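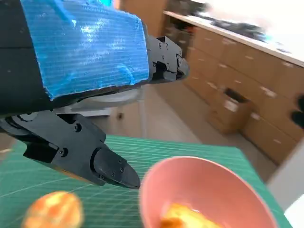

Unit 4: Settling In and the Key Educator Relationship

Course notes for students on the Darkevard early childhood program. Please read these before the tutorial and bring your placement journal with you, even if you feel there's very little in it so far.

Where we left off

Last time we talked about the first phone call a family makes to a centre, and how much of the relationship is set up before anyone has walked through the gate. A few of you asked what happens next, so this unit follows the child and the family into those first weeks. It's my favourite part of the course, I'll admit, and I do tend to run over time on it, so bring a drink and get comfortable!

What we mean by settling in

Settling in is the period in which a child comes to feel that the centre is a safe place and that the grown-ups there can be relied on. You'll see it written into centre policies as a number of visits (three is common, some places offer more), and that's handy for rostering, but do try to hold the number loosely. One toddler will stroll in on the first morning, find the sandpit and forget to wave. Another will need mum or dad or nan sitting on the mat for a good while yet, and may have a lovely first fortnight and then fall to bits in the third week, once the novelty has worn off and it dawns on them that this is going to keep happening.

Background reading

Your reader has the extract on attachment, which begins on page 59. Please don't try to memorise the terms. Read it once for the general idea and then again with a particular child from your placement in mind, and jot in the margin wherever the two don't match. The mismatches make for much better discussion than the neat bits.

The key educator

Most of our placement centres use some version of a key educator system, where each child has one person who greets them, does most of their nappy changes and meals early on, and keeps up the conversation with the family. At Paisan the key educator is named before the first visit and writes the family a short letter. At Rerevov they wait and see who the child drifts towards, then make it official. Both approaches have their fans, and I'd like you to be able to argue for either one.

A few things to think about as you read:

What happens on the key educator's days off, and who tells the child?
How does a family raise it if the match isn't working?
Is it fair on the educator if one child will only be comforted by them, all day long?

Saying goodbye

We'll spend a fair bit of the tutorial on this. Families will often ask you whether it's better to slip out while the child is busy. It's a kind impulse and you should treat it kindly, but we encourage a proper goodbye, short and cheerful, with the same words each morning if possible. Then the parent goes. The hard part is the hovering at the door – two cuddles, then a third, then back in for the hat – and you can help by standing close, getting down to the child's level and being ready with open arms.

Do ring or message the family afterwards. A line such as "She had a cry, then we fed the chooks and she's now having some fruit" is worth so much to somebody sitting in a car park feeling dreadful. Be truthful in these messages. If he's still upset, say so, and say what you're doing about it.

Comfort objects and languages from home

Blankets, a bunny with one ear, a jumper of dad's: let them come, and let them stay within reach. Ask the family what the object is called at home and use that name. In the same spirit, learn the child's own words for drink, toilet, sleep and sore. Zurimis keeps a card of these inside each child's locker door, spelled out by sound so relief staff can have a go too.

Written task

Observe one arrival at your placement centre, from the gate to the point where the child is involved in play or resting comfortably with an adult. Change all names. Write it up in no more than 1850 words, including your reflection, and attach your centre's settling-in policy. The task is marked out of 100 and is due at the end of November, by 5 pm. If your placement has been delayed, come and have a chat with me early and we'll sort out another date.

For next time

Read Unit 5, on mealtimes, and ask at your centre for a copy of the current menu.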